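Wiping Down: Tabletop Care at the Plustow Workroom

Notes and pictures on surface cleaning, kept by Ntombi Jacobs. Page 14 of the workroom gallery.

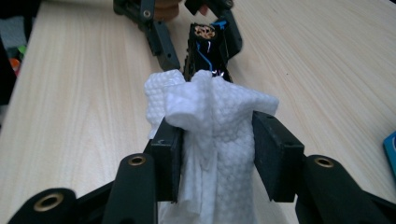
The tables are wiped at the end of each session, before tools go back on the shelf. Paper wipes are used once and thrown away. Cloths were dropped in March after they left lint along the table edges.

White paper wipe, embossed in a grid of small raised bumps, over a pale wooden tabletop. Crumpled, the paper makes a thick pad with several folds to work with.

The grain of this top is fine and straight. Wipe along it, one pass per strip, with each strip overlapping the last. Turn the pad to a clean fold at the end of every second strip.

Supplies: wipes come in packs of 200 from Joubert. Open packs are kept in the Clurnell cabinet, second drawer, and sealed packs on the shelf over it. Reorder under stock number 851 when the last sealed pack is opened.

Spray goes on the wipe, never on the wood. Leave the top clear until it has dried.

Next gallery page: Pangate benches, edges and legs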